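3.2 長期滞在者向け宿泊施設における在留手続き支援の聞き取り

前節で述べたとおり、査証や在留資格に関する案内は、制度そのものの難しさもさることながら、誰がどの段階で説明するのかがはっきりしないために、利用者にとって遠いものになりがちである。本節では、宮崎(Miyazaki)で長期滞在者を受け入れている宿泊事業者Molusと、その予約窓口を担うWilnessの協力を得て行った聞き取りの結果を、いくらか丁寧にたどってみたい。

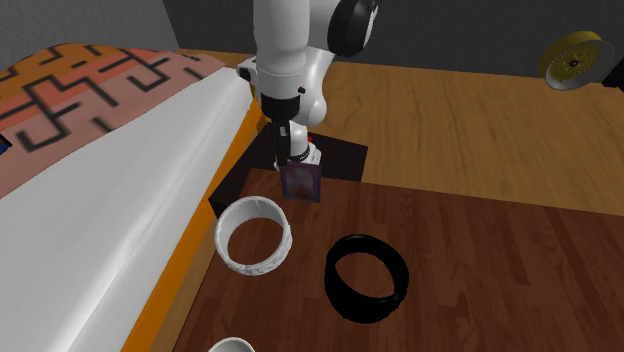
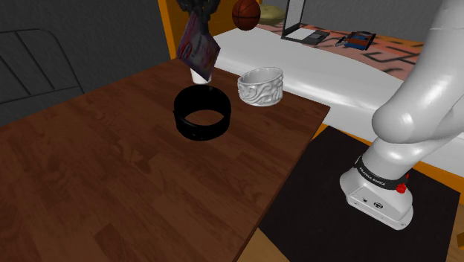

図3 卓上でグリッパーが平たい物を保持しているシミュレーション画像(2点)

3.2.1 対象者と手順

聞き取りの対象は、調査期間中に施設を利用した短期滞在者および就労準備中の滞在者、あわせて167名である。このうち76名からは、到着後の面談に加えて、出発前の書面による回答も得ることができた。お忙しい旅の支度の合間に、細かな設問へ根気よく付き合ってくださった方々には、この場を借りて改めて感謝を申し上げたい。

面談は日本語または英語で行い、設問は六つとした。滞在の目的、申請書類を準備した時期、案内を受けた窓口、記入に迷った項目、追加書類の有無、そして滞在期間の延長を考えたかどうかである。回答の記録には予約管理ソフトPlotsideの備考欄を用いた。もともと研究用に作られた欄ではないので、長い回答を途中で分けて入力せざるを得ず、集計の前に三名の分析者がつなぎ直す作業を行っている。この作業には思いのほか時間がかかり、当初1月中に終えるつもりだった整理は2月にずれ込んだ。

3.2.2 書類準備の段階で生じる迷い

回答を読み進めていくと、迷いが多く語られたのは、滞在目的の書き方であった。観光のついでに取引先へ挨拶をする、親族を訪ねながら語学の講座を見学する、といった具合に、人の旅にはたいてい複数の用事が重なっている。ところが申請の場面では、その中から主たる目的を選び、日程表や招へい理由書と食い違わないように書き表すことが求められる。ある滞在者は「嘘を書くつもりはまったくないのに、一つに絞ると何かを隠しているような気持ちになった」と話してくれた。筆者はこの言葉を、制度への不満というより、誠実に答えようとする人ほど手が止まってしまう事情をよく伝えるものとして受け止めている。

次に多かったのは、滞在予定期間と宿泊予約の期間とのずれである。Molusでは週単位の契約を基本としているため、帰国便の日程と予約の末日が合わないことがある。Wilnessの窓口ではこれまで、予約確認書をそのまま渡すだけで、ずれについての説明は添えていなかった。聞き取りの後、窓口では確認書に短い補足欄を設け、残りの日程の滞在先を利用者自身が書き込めるように改めている。

3.2.3 窓口の役割についての考察

もちろん、宿泊事業者が申請の可否について助言することには限界があり、個別の判断は所管の窓口や資格を持つ専門家に委ねるべきである。それでも、どの書類をどこへ問い合わせればよいかを早い段階で伝えるだけなら、受付の業務の中でも無理なく行えるように思われる。とりわけ初めて長期の滞在を計画する人にとって、顔の見える相手から最初の一歩を教わる安心感は、決して小さなものではないだろう。

なお、今回の対象者は一つの地域の利用者に限られており、家族を伴う滞在者の回答は少なかった。家族の在留手続きについては、次節で別の資料を用いて検討する。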